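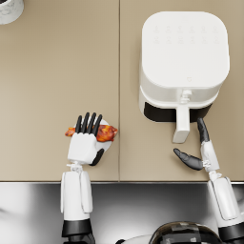 Ticket 2963
Product: Drolten kitchen simulation kit, two-arm trial license
Opened by: Latrice Ferreira, Sulo
Assigned to: Gerd Buschmann, Drolten support
Opened: 06/02/2021
Priority: Medium (customer asked for "High, or Lunch")
Status: Closed, with one grumble outstanding

Latrice Ferreira wrote:
We're on the trial license and I'm trying to like it. The air fryer task stalls. Left hand has the chicken wing pinned on the plate, right hand is open in front of the basket handle, and there everybody stays until the episode times out. No error, no warning. The log says "awaiting grasp" over and over, which I could have told it.

Same thing on seed 1631 every time. Other seeds stall now and then. I have reinstalled. I have also restarted my computer, so please don't ask.

Gerd Buschmann wrote:
Thanks, Latrice. I was going to ask. Could you send the task file and tell me which hand preset you loaded? Also whether the basket opens if you drive the right arm by hand from the panel.

Latrice Ferreira wrote:
Task file attached. Preset is whatever came selected, "Sirthorpe default." Driving it by hand works fine. The basket slides out like it never had a care in the world, so the joint on the fryer isn't stuck.

Gerd Buschmann wrote:
Reproduced on 1631. The planner won't close the right hand until the left hand reports a stable hold. Your left hand is holding the wing and touching the plate, and the contact check is adding the two together and deciding that it has hold of one very odd object that keeps changing shape. It never settles, so the right hand never gets its turn.

Please try this:
Open the task file and find hold_check under left_hand.
Change target from "any" to "food_item".
Set settle_frames to 30. The preset ships with 3, and I have no defense to offer.
Reload the scene fully. The quick reload keeps the old values.

Latrice Ferreira wrote:
Quick reload keeps the old values? That explains my whole morning.

Did all four. Seed 1631 now runs through: basket out, wing in, basket shut. One of the other seeds put the wing in with the plate still attached, but I'll take it as progress.

Gerd Buschmann wrote:
The plate is a separate bug and we have it on file from Ruiz-Ortega. Setting release_plate to "before_lift" should stop it. The preset fix goes in the next update. I've also asked for quick reload to be renamed.

Latrice Ferreira wrote:
release_plate worked. Plates are staying on the counter. You can close this, but please put in the notes that I want the trial clock set back by the days I spent watching a robot not open an air fryer.

Gerd Buschmann wrote:
Noted and passed to sales. Closing.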